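About us

Ornton is a shared workshop for people who want to build robots and never had the space at home. We started on 11/24/22 with 3 members, one bench and a lot of second-hand motors, and we now have 50 people on the books, from retired fitters to sixth formers who know far more about code than the rest of us!

Leokadia Nowakowski set the place up after her own first arm outgrew the spare bedroom. She still runs the beginners' evenings, and she is still the person to ask when a joint judders or a cable keeps working itself out.

Our big shared build is called Piseo, and we love it. The idea is to get robot arms doing the small, fiddly jobs you find in a home, such as picking up a cloth bag, getting it on or off a hook, or working next to a bed without dragging the covers along. Cloth is wonderfully awkward stuff – it folds, it slips, and it never hangs the same way twice.
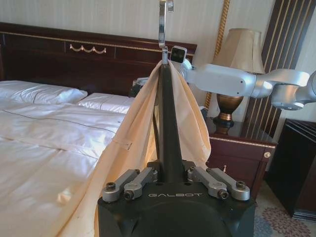
We work on it in February and through the spring, when the evenings are quiet and people can stay late. Some members write the control code, some look after the wrist cameras, and a few are happiest with a hex key in one hand and a mug of tea in the other. Everyone gets a go at driving the arms, including anyone who joined last week.

Members bring their own projects too. Bililer is a little cart that follows you round the garden with your tools (mostly), and the Rutkowska bench, named after the street we began in, is kept free for repairs and half-finished ideas. We have 13 lockers, and there is usually a waiting list for them.

You don't need any experience to join. Come along to an open evening, have a look at what's on the benches and ask as many questions as you like – we can talk about grippers for hours. Please wear closed shoes and tie long hair back.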